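Collecting plastic drinks bottles: caps on or off?
Posted by Ye-ji Ki, February 16, 2023

Our office at Flenwood wishes to collect empty drinks bottles at the desk. Should caps be removed beforehand?
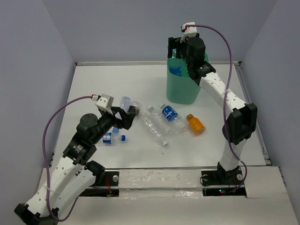
Bottles and bucket on the white table

Garba Ekwueme
Please consult your collector. Ours, Priltano, has asked for caps to be left on since January.

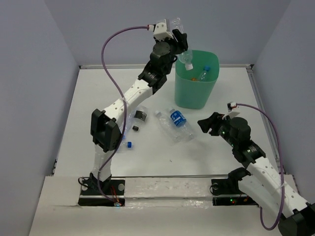
Labels may also remain. Bottles should be emptied first.

Alaric Okafor
We remove ours. It is a matter of preference. 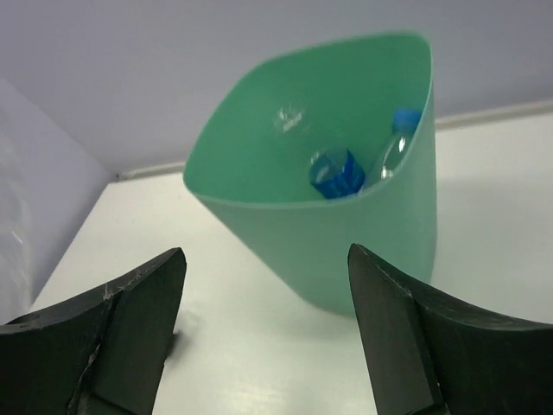 Capacity should be considered as well. A bottle with its blue cap on, leaning in the green bin, takes up a good deal of room. We crush ours and empty the bin at 100 bottles.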